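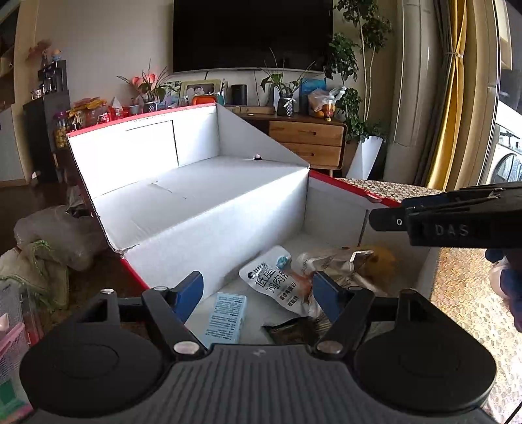

*Packing work with hand-held grippers: mixed packaged food in a divided carton.*

# About Prunex

Prunex packs mixed food boxes for small retailers and subscription sellers. We started as a manual packing contractor and now run a combined operation: people pack, people record how packing is done with hand-held grippers, and automated cells take over the parts of the job that the recordings cover well enough. The company has two sites, Drelthorpe (packing and dispatch) and Iritier (recording, training and software).

## What we automate

A mixed box is an awkward load. Pouches slump, foil bags crinkle and slide, and small cartons end up underneath things that weigh more than they do. Conventional pick-and-place equipment handles the outer carton and the label without trouble. It handles the contents poorly, and for years the contents were the reason our lines stayed manual.

Our current method is demonstration-based. A packer works with a two-finger gripper in the hand instead of bare fingers, and the motion is logged along with the camera view. Some tasks are recorded with one gripper, others with two. Recording is done in furnished rooms as well as at benches, so that the software does not learn one background and one table height. A task is released for recording in batches of 1000 demonstrations. The first task to reach a cell at Drelthorpe took 2373 before the line supervisors accepted it.
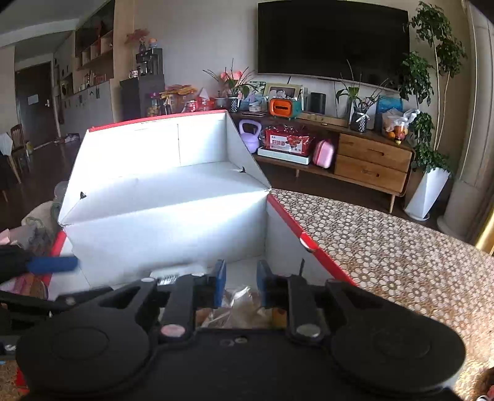 Soft transparent packaging remains the weakest category. The film reflects light, the outline changes with every grasp, and the grip force that holds one bag will crush what is in the next. Boxes containing it are still routed to manual stations by default. A cell may attempt them only when a packer is assigned to check the result – this rule is set in the line software and cannot be overridden from the floor.

## What changes for packers

The work has shifted in content more than in headcount. Three roles now exist where there was one:

- **Packer.** Manual stations, all product categories.
- **Demonstrator.** Records tasks with the hand-held grippers. Sessions are limited in length, with a scheduled return to other duties. The tool is heavier than a hand, and wrist strain was the most frequent complaint in our first year of recording.
- **Cell operator.** Runs an automated cell, clears faults, logs failed grasps and decides when a box goes back to manual.

Any packer may apply for either of the other roles after completing the gripper course. Demonstrators are paid at the cell operator rate. Packing speed during a recording is not used in performance review, and recordings are stored under a session number without the packer's name.

Not all of this was in place from the beginning. The pay rule dates from February, after demonstrators pointed out that they were producing the material the cells ran on while earning the packer rate. The complaint was correct and the scale was changed.

## Who runs it

Amedeo Benedetti heads operations at both sites. He is responsible for cell acceptance, and no cell goes live without his signature and that of the shift supervisor concerned. Maintenance and safety inspection are contracted to Ó Súilleabháin, whose technicians have the authority to stop a line.

## Visits and applications

Site visits are possible at Drelthorpe by arrangement. Iritier is closed to visitors during recording. Open positions are posted at both reception desks; packing experience is useful for all three roles, and no programming knowledge is required for any of them.

Page last revised 2024-08-11.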